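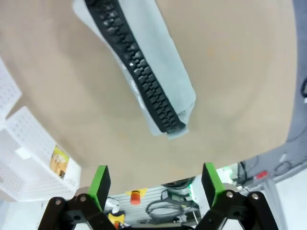 I've been helping my friend Gladys Rotich budget for a small robot arm for her packing workshop, and I've learned more about shopping for grippers this spring than I ever wanted to! Start with the thing you'll be picking up, not the arm. Ours is soft stuff with zips, and a strip of pale blue fabric with a chunky black zip lying flat on a table is a very different job from a nice square box. Take your own awkward items to any demo (the seller's samples always behave beautifully) and ask to see the finger pads close on them.

A few things I'd write on the back of the envelope before ringing anyone:

1. Price the bits round the arm. Radell quoted us one figure for the arm and then another 2,000 for the stand, stop button, cables and fitting – all of it needed, none of it on the first page.

2. Measure the table, then measure it again with the baskets on it. Gladys wanted 70 cm of clear reach and the first model we liked couldn't manage it.

3. Buy cheap baskets first and settle on a size. Two white plastic ones, one behind the other, will do for sorting pencil cases, and you can try the layout by hand for an afternoon before spending anything serious.

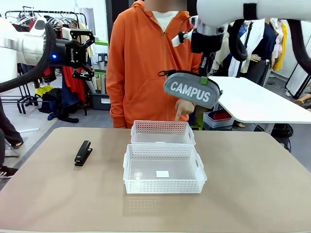 4. Decide on one arm or two. Two arms look marvellous, but the Vustik pair came out so far over our budget that I shut the laptop and made tea. One arm now, room for a second later.

5. Ask what spare finger pads cost and how long they take to arrive. Grimero said 31 days, which is a long time to be packing by hand again in April.

6. Put money aside for somebody's time. Volodymyr Kravets, who set up the Pimentel at his place, told us to allow seven full days for setting up, and I've pencilled that in.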